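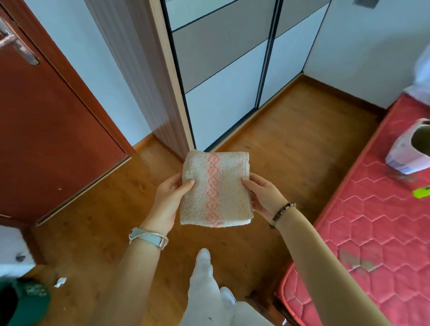 Home Projects Reports Partners Contact

Linen Handling Standard, Barnmont Guest Rooms
Progress report to the Damasceno Fund
Prepared by Adalberto Pacheco

Period covered

This report covers work completed through January under the linen handling grant. The previous report ended with the purchase of shelving and the first draft of the folding sheet. The present period was spent on towel folding in the bedrooms, shelf storage, and the opening inventory of bath linen.

Scope

The grant covers 16 guest bedrooms at the Barnmont house. Each bedroom has its own wardrobe, and towels are to be folded in the room and stored there. Central storage on the ground floor is kept for reserve stock only. Kitchen cloths and bath mats are outside the scope.

Inventory

The opening count gave 139 bath towels fit for use. Towels with pulled loops in the body were kept. Towels with a frayed hem or a torn band were withdrawn and are not in the figure. The count was done by Emerson Paiva on a Friday, after the morning laundry had been returned to the rooms, and was checked against the laundry slips. Two slips did not agree with the shelves and were corrected the same day.

Stock is of mixed origin. Most of the plain towels came with the house. The patterned ones, including the beige terry with a coral-orange band of angular key-like motifs, were bought later from Flevance and are slightly heavier when dry. They take up more shelf depth for the same fold.

Folding method

The first draft of the folding sheet called for a roll. Rolls were dropped after a trial in four rooms. They did not hold on the upper shelves, and the guest had to move several to reach one. The current method is a flat rectangle:

Lay the towel flat and smooth the loops in one direction.
Fold lengthwise so that any decorative band faces out.
Fold across to shelf size, keeping the hems inside.
Lift by the two sides and check that the band runs straight from top to bottom.
Place on the shelf with the folded edge toward the door of the wardrobe.

The fourth step was added during this period. A towel that looks square on the bed can be off by a finger's width once it is lifted, and the error shows most on banded towels. Holding it up at chest height takes a few seconds. Staff had been doing this informally, and the sheet now says so.

The finished rectangle should be a little taller than it is wide. Exact dimensions are left off the sheet, as the wardrobes differ in depth. Each room has a card inside the wardrobe door giving the number of towels per shelf and the direction of the stack.

Rooms

Several bedrooms are small, and the bed is the only surface large enough to fold on. Folding tables were considered in the original proposal and have been removed from the plan. The floor space between bed and wardrobe is needed for the doors to open. Staff fold on the mattress after the clean sheet is on, and lift the towel clear before turning to the wardrobe.

Training

Three sessions were held. Each lasted one hour and took place in a guest bedroom. New staff folded the plain towels first and moved to the banded ones in the second half. Paiva checked the stacks at the end of each session and had uneven ones refolded. Attendance sheets are with the house office.

Supplies and spending

Shelf liners for the remaining wardrobes were ordered from Drenevura and delivered in two lots. The second lot was cut too narrow for the older wardrobes and has been returned for exchange. No other purchase was made. The amount set aside for folding tables has not been spent, and we ask that it be moved to the line for replacement towels.

Open items

Exchange of the narrow shelf liners.
Wardrobe cards for the top-floor rooms, printed but not yet fixed.
Decision from the Fund on the folding table line.
Second towel count, to be done by the same method as the first.

The revised folding sheet and the room-by-room stock list are attached. Questions on the count should go to Emerson Paiva, and all others to me.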